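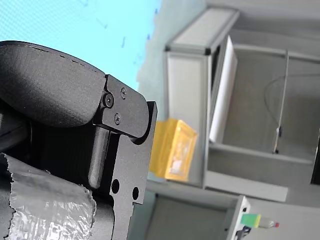

Shelf frame and where the boards go – October, written up after lunch

Faisal wants the gray profile frame signed off as storage for the long boards. I'm not there yet. Standing a long white board inside the frame and letting it lean is fine for an afternoon. As a permanent arrangement I don't buy it, and the claim on the whiteboard that it "frees up the whole corner" needs someone to show me the corner.

What we have so far: light gray aluminum profile, black corner joint at the upper left, white vertical panel, and the compartment on the right with the thin black cable looped in it. The cable is the bit that bothers me most. Salim says it's parked there until the Mengal order comes in. Things that get parked in this shop stay parked. I have asked for it to be tied back or taken out, and put my initials next to it.

Measurements, taken twice with the steel tape because Tumelo and I didn't agree the first time:

Upright, floor to top of profile: 1,363 mm
Long bench side, outside to outside: 2,918 mm
Clear run along the wall for boards: 1,321 mm

The drawing from Flerkberg has the clear run 50 mm longer. Either they measured to the outside of the bar or they drew it from memory. Saqib thinks outside of the bar, and that doesn't add up either unless the profile is fatter than what we bought. Going with our number.

On the leaning. Lino's argument is that a board standing on edge inside the bars can't go anywhere. It can bow, though. I've pulled boards out of the old Trolto rack that had spent a summer leaning and they were no good for a straightedge afterward. He says those were a cheaper board. Maybe. I'd like to see one checked against the flat table now and again in a month before we move the rest over.

The thin upright rod at the right with the small dark clip near its base: Saqib likes it as a label holder. A clip that low means bending down to read every label. Could slide it up, if it slides. Didn't try it today.

Corner joints – ours are the Ilero ones, tightened by hand and then a quarter turn. I don't trust a quarter turn as a spec. Somebody with strong wrists and somebody without will get two different frames. Asked Tumelo to look for a torque figure in the box.

To do:
Cable out (Salim)
Send our clear run back to Flerkberg (me)
Mark one board, check for bow, write the date on the back in pencil (Lino)
Foam strip along the bottom bar before anything heavier stands there

Not signing it off until the bow check is in.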